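Harkamness Manipulation Software Group
Minutes of the planning and perception meeting, 26/12/2021
Chair: Olesia Antoniuk
Apologies: none received

1. Minutes of the previous meeting
Accepted with one correction. Item 5 should read "joint torque limit", not "joint speed limit".

2. Wrist camera exposure
The auto-exposure routine in the Iton camera driver meters over the full image. When a bright area takes up one side of the view and dark matting the other, the bright side washes out and the segmentation node gets no usable edges from it. The node then reports an object with low confidence, or drops it for several cycles and assigns a new track number when it comes back. The planner treats the new number as a new object and discards the grasp candidates already scored.

Two changes were discussed. The first is to mask the finger out of the metering region using the known gripper geometry. The second is to hold track numbers open for 50 cycles before release. The chair favoured doing both, in separate branches, so that the effect of each can be read from the logs.

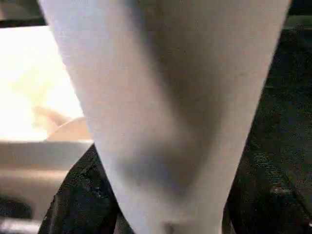
Romaniuk asked whether the mask would be worked out again when the finger opens, or fixed at start-up. A fixed mask is cheaper, but in that case it would have to cover the whole finger sweep, and a good part of the view would be lost to metering. It was agreed to compute it from the reported finger position, at the camera rate.

Action: mask branch to be ready for review before the next meeting.

3. Grasp closure on round stock
The closure controller ends on a force threshold. On cylinders the two fingers can reach threshold at different times, and the present code stops both on the first. The result is an off-centre hold and a small turn of the object about the grasp axis, which the pose filter does not model.

The revised controller waits for both fingers, with a timeout of 90 milliseconds, then re-centres. Bench logs cover 209 closures. The timeout fired in 4 of these, all at the lowest force setting. The cause has not been found.
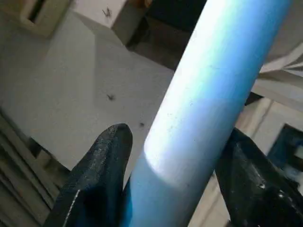

Blue tube between the fingers, wrist camera view.

The meeting noted that highlights along smooth cylinders still pull the fitted axis to one side. The fit should use the outer edges only. The parameter file at Skirnilska has an older default for this and is to be brought into line.

Action: add a regression test for the axis fit, with the highlight region both included and removed.

4. Two-arm planning with large objects
Planning for a chair held by both arms treats it as a rigid link between the two wrists. This closes the chain, and the sampler rejects most random states before they are checked for collision. Projection onto the constraint was merged in June and works, but slows down badly near the elbow limits.

The collision model for the chair is a convex hull. The hull fills in the space between the legs, so the planner refuses paths that are clear. Splitting the model into seat, back and separate legs was proposed. Cables along the arms are not modelled at all, and the clearance margin is set wide to allow for them.

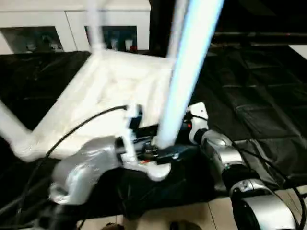 An objection was raised that a split model would multiply the collision checks at each state and might cost more time than the better paths would save. Romaniuk's view was that the hull could be kept as a first pass, with the parts tested only when the hull reports contact. The chair asked for timings of both before any merge.

Action: timings on the recorded start states, same seed for each run.

5. Tooling
The log viewer loses sync between wrist and head streams when a recording is trimmed. The trim tool rewrites the time stamps of one stream only. Fix is in review. Until it is merged, untrimmed recordings should be used for anything that compares views.

6. Other business
Naming of the force settings was raised again and held over.

Minutes to be circulated with the open action list attached.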